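Home | Forums | Cooking | Seafood | Members | Help
Search this forum Go Advanced search
Print this thread | E-mail this thread

Stock from crayfish shells, worth doing?

okley_hadi
We do a boil for the family every March and I always throw the shells out. My cousin says that's a waste. I have a 3 quart pot and a freezer with some room in it. What do you do with yours?

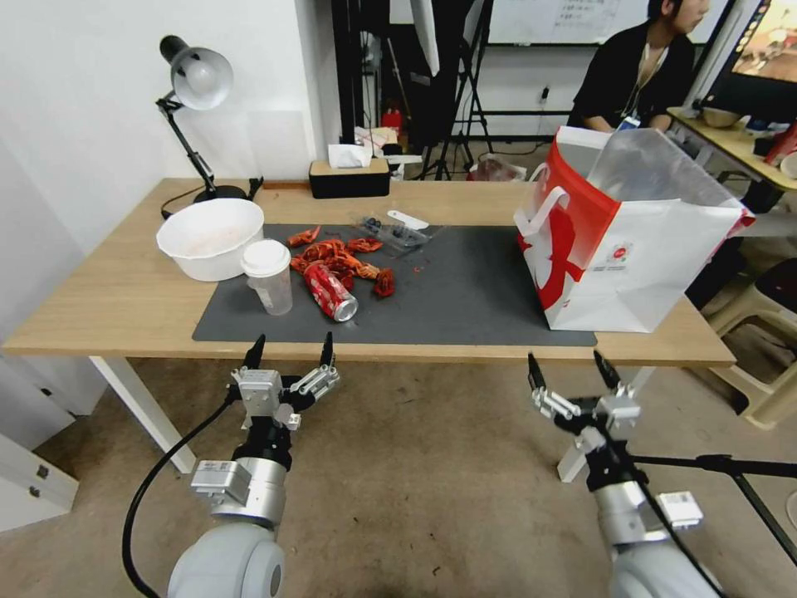 Can you freeze the shells first and make the stock later?
Freeze them the same night in a zip bag with the air pressed out, and use them within a couple of months.

VerenaG
I make stock every time. Pull out the heads if you don't like a strong taste, crush the rest with a rolling pin, and brown them in butter with an onion and a carrot. Cover with cold water and simmer 30 minutes. Longer than that and mine goes bitter.

frei_silvan
Disagree on the heads. The heads are where the flavor is. If you take them out you might as well use a bouillon cube. I also skip the butter and roast everything on a sheet pan at 400.
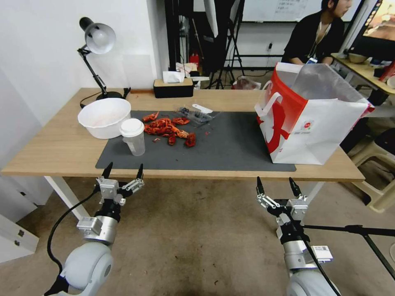 Crayfish shells in a heap, bowl on the left.

VerenaG
I said if you don't like it strong. His kids might not. Butter stays.

Stefania_P
Nobody has asked how he seasons the boil. If the spice goes in the water, the shells are full of salt and cayenne and the stock comes out the same way. I rinse them twice and add no salt until the soup is finished. I ruined a whole pot of bisque before I learned that.

okley_hadi
The spice goes in the water, and a lot of it. So rinse first, then brown?

Stefania_P
Rinse, dry on a towel, then brown. They spit if they're wet.
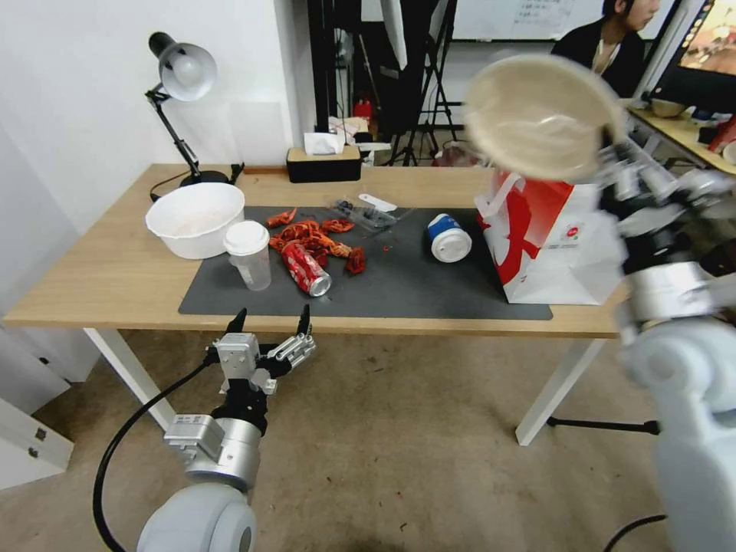
Shells, a soda can and cups still on the mat.

frei_silvan
Rinsing washes off the fat too. I would just use more water and make gumbo, where you want the heat anyway.

tincuta71
I'm going to be the one who says don't bother. I tried it two Sundays in a row and the kitchen smelled until Wednesday. For the small amount of stock you get, I'd rather buy it.

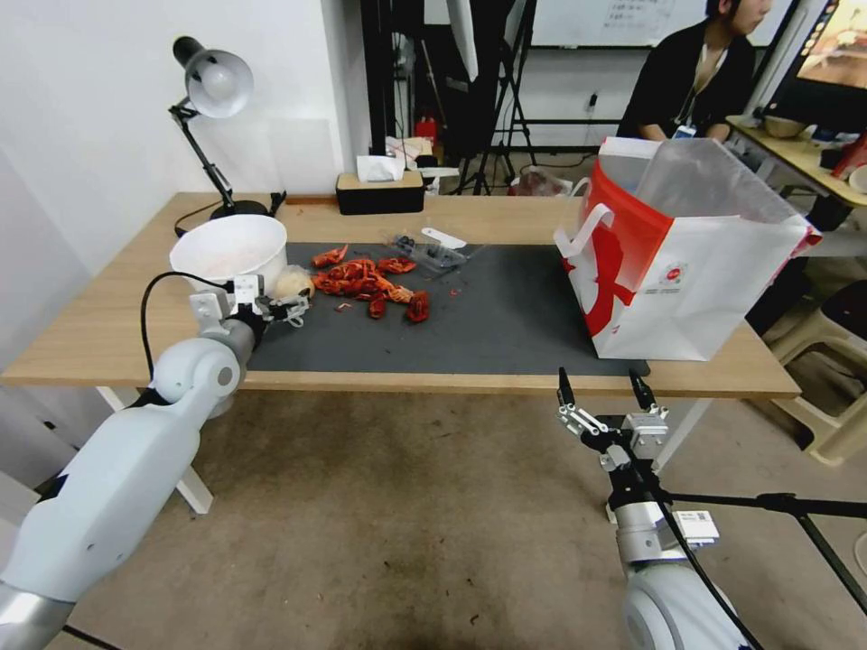
Compost is the other choice if your city takes shellfish. Ours does, but only in the green bin, and they want it wrapped in newspaper. A pile of heads, claws and tail pieces like the one on that gray mat would go in mine with no sorting. Take out the plastic spoon and the little package first, they are strict about plastic.

okley_hadi
Thanks all. I'll freeze one bag and try it rinsed, heads in. The rest can go in the green bin.

VerenaG
Strain it through cloth. A regular strainer lets the grit through.

Reply to this thread | Print | E-mail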